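Section 2. Preparing the Workroom and Garments

2.1 Scope

The following instructions apply to staff who launder, dry and store knit garments and uniform layers in shared office premises using the Jerurano drying cabinet. They cover placement of the cabinet, sorting, loading and the first drying cycle. Instructions for the Skornis steam attachment are given in Section 5.

Read the whole section before connecting the cabinet to power. Keep a copy with the cabinet at all times.

2.2 Placing the cabinet

1. Choose a level floor that can bear the weight of the cabinet when fully loaded. Do not place the cabinet on carpet.

2. Leave a gap of 26 inches in front of the door so that it can open fully. The side vents must not touch a wall, a curtain or stored clothing.

3. Turn each foot by hand until the cabinet no longer rocks. Tighten the lock nuts with the wrench supplied in the door pocket.

4. Connect the power cord directly to a grounded wall outlet.

CAUTION: Do not use an extension cord or a power strip. Damage caused by either one is not covered by the warranty.

NOTE: If the cabinet was delivered in cold weather, let it stand overnight in the room before switching it on.

2.3 Sorting garments

1. Empty all pockets. Remove clips, pins, badges and any other metal items that can be detached.

2. Read the care label of each garment. Garments marked "dry flat" must go on the mesh shelf and must never be hung from the rail.

3. Separate light knits from dark outer layers. New dark fabrics may release dye during their first washes and should be dried alone until the rinse water runs clear.

4. Turn fleece-lined garments inside out.

5. Close zippers and hook fasteners. An open hook strip will pull threads from any knit placed beside it. 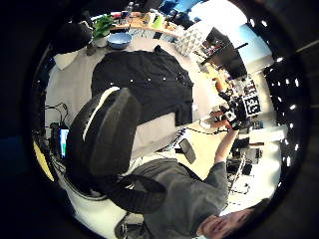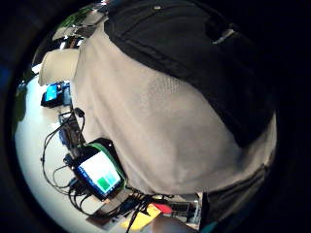
2.4 Loading

1. Press excess water out of knits by rolling them in a clean towel. Do not wring them.

2. Lay sweatshirts and sweaters on the mesh shelf with the sleeves folded across the body. Ease the cuffs and waistband back into shape before closing the door.

3. Hang vests and jackets from the rail on broad-shouldered hangers. Allow a hand's width between garments.

4. Check that nothing hangs over the lower air inlet. If a hem reaches the inlet, move the shelf up one position or dry the garment in a separate load.

CAUTION: Never load garments that have been in contact with solvents, cooking oil or fuel. They may catch fire in the cabinet, even after washing.

2.5 Running the first cycle

1. Set the dial to position 2 and press Start. The fan will run for a short time before the heater comes on.

2. A faint smell of warm metal is normal during the first cycle. Keep the room ventilated until it clears.

3. When the cycle ends, leave the door closed until the fan stops.

4. Feel the seams, cuffs and underarms. If any of these are damp, return the garment to the shelf and repeat the cycle at the same setting.

NOTE: Code 199 on the display means that the lint screen is missing or badly seated. Switch off the cabinet, refit the screen and press Start again. If the code returns, stop using the cabinet and report the fault.

2.6 Storage after drying

Allow garments to cool before folding. Store knits flat, with the heaviest at the bottom of the stack. Do not seal them in plastic. Cakberg cloth bags are suitable for seasonal storage and may be ordered with replacement lint screens.

2.7 Records and questions

Enter each fault, repair and screen replacement in the log inside the rear cover of this manual. Questions about this section should be addressed to Ariel Dumlao, Facilities Office. The cabinet is inspected each May, and the log must be available to the inspector on request.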